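Old family board game with falling apart money, is it worth replacing or should I just use chips?

Posted in Games and Puzzles

muddywellies

Hoping somebody on here is more clued up than me. We've got an old copy of Fivoretti that came from my aunt's loft when she moved out of Trosteldale, and the kids have gone absolutely mad for it. It's the trading one where you go round the harbour towns buying warehouses and everybody ends up owing everybody else. Brilliant game! Takes about four hours the way we play it, mind.

The trouble is the money. It's that thin tissuey paper and half of it is torn, there's tea on the big notes and the small ones have nearly all gone (I suspect the hoover). Last Friday we ran out of change before we'd even got to the second round of auctions and had to start writing IOUs on the back of a gas bill, and then there was a row over whose handwriting it was.

So do I try and find a proper replacement set, print my own, or give in and get poker chips? My other half says chips. I'm not keen, I like the rustle. Also the rules say the bank should start with 20 of the largest note, and I've got six, one of which is mostly sticky tape. The game itself isn't worth anything as far as I know, the box lid has split on all four corners. We just want to play it.

harbourmaster_b

Chips. Quicker, don't tear, done.

tinlidtess

I'm going to disagree with the above, sorry! We tried chips for a whole winter with Fivoretti and they're a pain, as the prices are such odd amounts. One of the warehouses is 3191 if you buy it with the crane, and I defy anyone to pay that in chips without knocking the whole lot over. You need somebody at the table who likes adding up, and in our house that person goes to bed at nine.

Replacement sets do come up but they're usually missing bits as well. I bought one that was meant to be complete and it turned out to be mostly money out of Brallard, which is a different game by the same people (smaller notes, horrible pink). You can mix them in if you're desperate. I wouldn't pay for it again.

What we did in the end was make our own, and it's held up for years. Things I'd say if you go that way:

Use thick card, the sort you'd use for birthday cards. Ordinary printer paper goes limp after a couple of games and you're back where you started. It does use a lot of ink if you go for solid colours, so I kept mine quite pale with a border.

Don't copy the original amounts exactly. There's a 25 in the old set that never gets used except to annoy people. I left it out and made more fifties.

Cut them with a guillotine if you can borrow one. I did the first lot with kitchen scissors and they came out every shape going, and my brother could tell which was which from the back, which matters if you play with the secret bids.

Make far more small change than you think. We've got 2000 in small notes for each player at the start and it still all ends up in one corner of the table by the end.

Keep the old ones in an envelope in the box though. My mum was really quite upset when she thought I'd binned them.

slowdicerobin

Agree with tinlidtess about the card. I'd add that the real problem in our house wasn't the notes, it was the banker. Nobody wanted to do it and whoever did got their own turns wrong. So now one person is banker and doesn't play, and we swap each time. Sounds dull but it has speeded things up no end — we finished a game before midnight for the first time in November, final score 2427 to me and a sulk from everyone else.

If you do have a separate banker, let them have a laptop at the table with a simple spreadsheet for the loans. One column each, type in what's borrowed, and it works out the interest. That bit of the rules is a nightmare on paper and I'm sure we had it wrong for years. It won't do away with the notes and I wouldn't want it to, handing them over is half the fun, especially to somebody who was hoping you couldn't pay.

And get them out of that flat tray in the box, the one where you have to dig with a fingernail. A wooden organiser with open slots is so much easier to get your fingers into. We also use one for Hunt, which has loads of little cards and no insert at all. Any old divided box will do, so long as the slots are wide enough for whatever size you cut your notes. Measure the box first and then cut the card, I did it the other way round.
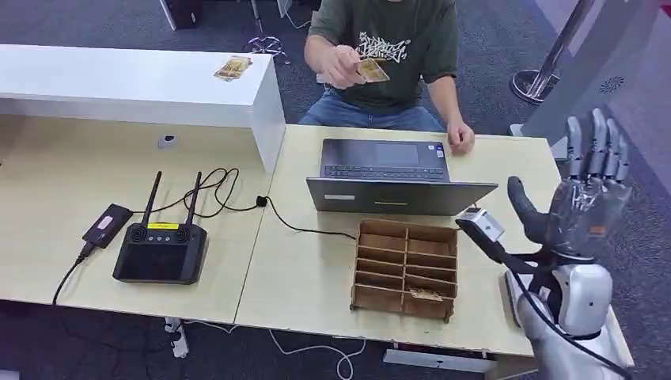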